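Tralora - anyone else seen the new line-up?
Music > Electronic > General

halfstep_h
Caught Tralora at Drudgate last night, first time since the singer left. They played 23 songs with no support act and no interval. Nearly all of the new record, three from the first one, and a long version of Farquharson to finish. Sound was good near the desk and poor at the bar end. I had gone in expecting to miss the old vocals more than I did.

brackenfield
I was there too, on the left by the stairs. I thought the new songs were fine but they have dropped the live drums, and it showed. Half the set was a laptop with lights on it. I paid the same as last time for two fewer people on stage.
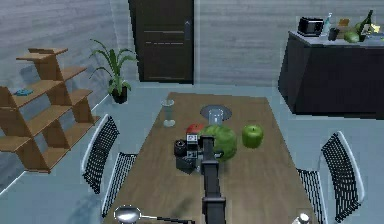 Is the drummer gone for good or only missing this tour?
Only missing this tour, according to the note on the merch table. It said he would be back for the spring dates.

halfstep_h
Thanks, I didn't see a note. I don't agree about the laptop though. Both of them were playing keys for most of it and the bass parts were live. The drum tracks were the only thing I could pick out as recorded.

oldtapes
Did they do anything from the second album? I have a ticket for the November show and that's the one I care about.

halfstep_h
Nothing from it, sorry. They've not touched it on this tour as far as I know.

oldtapes
That's a pity. It's their best one by a distance.

brackenfield
It's their worst one. Five good minutes and the rest is intro.

cellar_door_left
Can you take a camera in? I've got an old Nikon with a small zoom and would like a few from the balcony.

brackenfield
They let small ones through when I went. Bags were searched and anything with a long lens went to the cloakroom. Ring the venue first. Balcony was shut anyway. 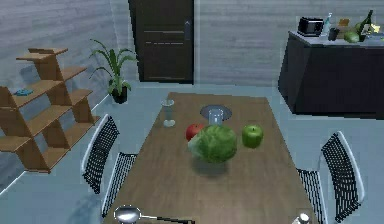 mossgate
Balcony was open by the time I got there, some 2 songs in. They must have let people up once the floor filled. I could see the keys from there and I'm with halfstep_h, there was plenty being played. Farquharson went on too long, mind.

brackenfield
Fair enough on the balcony. I still want the drums back.

oldtapes
Doors were at what time? My ticket just says evening.

mossgate
Seven, and they were on by eight. Last train was no problem.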